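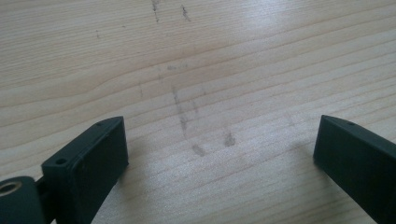

Wosmont Manipulation Group

The pin that let go was smaller than a grain of rice. It sat in the left-hand finger linkage of a hand-held gripper, one of a pair the Wosmont group uses to record how people pick things up, and sometime during a morning of plate handling in April it began to work its way out of its hole. The operator felt nothing. The finger still opened when she opened it and closed when she closed it. It just closed a little late.

Bouchra Ouazzani runs the recording sessions. She had planned a long block on two-handed work with flat dishes, the sort of task that looks easy until a machine tries it. A plate lying on a table offers almost nothing to hold. One finger has to go over the rim and the other has to stay outside it, and then both have to come together before the plate slides away. Recordings of people doing this through the grippers are used to train a pair of robot arms in the next room, which carry the same fingers.

The group had 492 good recordings by the end of that block. Or it thought it had.

The trouble showed up on the arms. Given a plate lying flat, the left arm came in well, closed, and then kept pushing after the pads had met the rim. On most tries it only scraped. On one it flipped the plate up and off the side of the table, and it landed at the feet of a technician who was standing inside the taped line with a laptop. He was not hurt. The plate was plastic. Ouazzani stopped work on both arms that afternoon and filed an incident report, the first the group had written in nearly 300 days.

"People wanted to talk about the plate," she says. "I wanted to talk about why someone was inside the tape with the arm powered."

So there were two problems, and they were handled separately. The tape came up and a light curtain went in, bought secondhand through Jisar, a reseller the group had used for motor parts. If anything crosses it, power to both arms is cut. That took 4 days, most of them spent waiting for a bracket.

The other problem took longer.

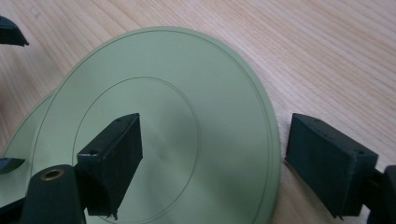 Fingers on either side of a plate rim, the position where the late closing caused the most trouble.

Mudassar Baloch, who builds and repairs the grippers, first suspected the arm. He swapped a motor, then the driver board. He checked the calibration between the wrist and the fingertips and found it within limits. Then he looked at the recordings themselves and plotted the commanded opening of each hand against where the pads were in the video. The right hand matched. The left drifted over the course of the morning, a small gap at the start and a much larger one by lunch.

What the software had learned was a person making up for a loose joint. As the pin backed out, the operator squeezed harder and sooner to get the same grip, without noticing that she was doing it. The arm had no loose joint. It copied the extra squeeze and put all of it into the plate.

Baloch printed a set of replacement links with a deeper seat for the pin and a shoulder that keeps it from walking outward. He also changed the check that opens each session. Before, the operator closed the fingers on nothing and confirmed that the number on the screen read zero. A loose pin passes that test. Now each hand closes on a plate, holds it on edge, and lets go, and the software compares the reading with the plate's known thickness. If the two disagree, recording does not start.

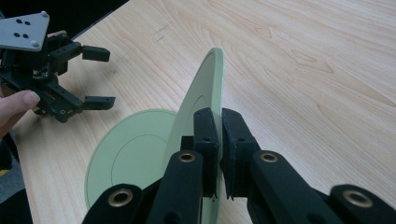 The check adds a short delay to every session, and the operators complained about it for the first week. Ouazzani left it in. She also asked for it to be repeated after any drop or knock, and at the midpoint of long blocks, on the grounds that the April pin had been fine at breakfast.

There was an argument about the old data. Baloch thought the drift could be modeled and subtracted, and he spent several evenings on a script that did it fairly well for the first part of the morning. The later recordings were harder. The operator's timing had changed along with her grip, and no correction to the finger reading would put that back. In the end the whole left-hand set was pulled and the block was recorded again from the start, with a fresh operator and the new links.

A version of Baloch's script survives. It runs overnight and flags any session in which one hand drifts from the other. So far it has flagged two. One was a cable snagged under a sleeve. The other was a pin again, this time on a gripper lent to the Plultdale workshop, which had come back with the old links still fitted. That one was caught before the recordings went anywhere near an arm.

Ouazzani's report was circulated to the other groups in the building on Aug 26, 2020. It runs to a few pages and most of it concerns the light curtain. The pin gets a paragraph and a drawing, with the shoulder marked in red and a note that links without it should be thrown away, including spares.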